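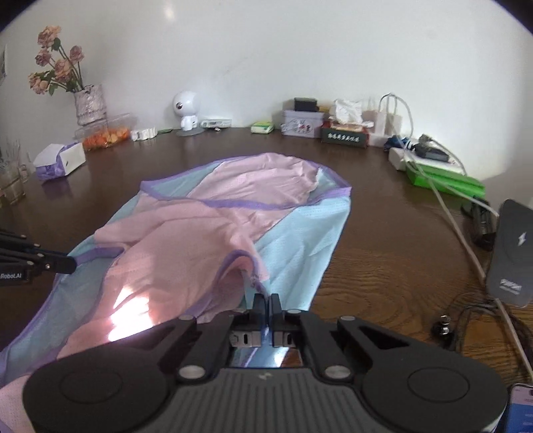
Mesh and Jersey Laundry: The Questions I Get Most

I run the laundry and mending page for our swap shop in Hevbridge, and my inbox is mostly sports tops. Pinnies, running tanks, those two-fabric shirts with mesh down the sides and a solid panel in the middle. So I finally typed up my answers (last tidied on 9th June, when I also fixed the bit about vinegar).

Can I wash mesh with everything else?

You can, but please put it in a zip bag first! Bra hooks and open zippers love those tiny holes. I wash mine cold, inside out, with the short cycle, and I keep towels well away because they leave fuzz all over it.

What about fabric softener?

Skip it on anything stretchy or sporty. It leaves a coating and the smell comes back faster. Half a cup of white vinegar in the rinse does the job for me, and no, you won't walk around smelling like a pickle. Just don't ever use it in the same load as bleach.

Is ironing okay?

Check the tag. If it's a synthetic I mostly don't bother. I smooth it out on the table with my hands while it's still a bit damp, pull the side panels gently so they sit square, and leave it flat on a towel. If you really must iron, lowest setting, cloth in between, and keep it moving.

How do you fold something that slippery?

Lay it face down on a table (a bed is too soft, the thing slides around). Pick it up by the binding, where there's something firm to hold, and bring one side in to the middle, then the other. Now run your palm down it to chase out the lump that always forms in the center. Fold up from the bottom in thirds. I've folded 124 of them for one swap weekend and my first 17 looked terrible, so give yourself a little time.

The colored edging has gone wavy. Can I save it?

Sometimes! If it got stretched on a hanger, wet it, pat it back into shape and dry it flat. If the stitching has popped, use a stretch stitch or a narrow zigzag and don't pull as you sew. Straight stitch will just snap again.

Will pale pink pick up dye from other clothes?

Oh yes. I lost a lovely one in March to a pair of new jeans. Wash pale things with pale things, and if it does happen, don't dry it. Soak it again right away in cool water with an oxygen bleach, provided the tag allows it.

Do you take donations that have snags?

Small ones, sure. Big holes go in the rag bin at the Bembridge branch, and they're always glad of them.

Comments (3)

mendingpile70: The zip bag thing saved my kid's soccer shirts, thank you!!

laundryday_900: Does the thirds fold work for long sleeves too? Mine end up lopsided.

swapshopfan: Fold the sleeves straight down the back first, then do the sides. Works on mine.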